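Duggan ward count centre, pre-election check, January 28, 2025
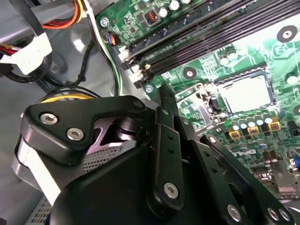
Kári Þrastardóttir wants the ballot box seals checked twice this time, and I'm all for it!

- [x] Fire exits clear: lovely wide aisles, great work
- [x] Counting tables, 18 set out
- [x] Ramp and handrail firm
- [ ] Box seals: 48 needed, second check still to do
- [x] Observers' area roped off, with a really good view of the count
- [ ] Cable by the candidates' door needs taping down

Fidel Núñez has the tape. Re-check before polling opens.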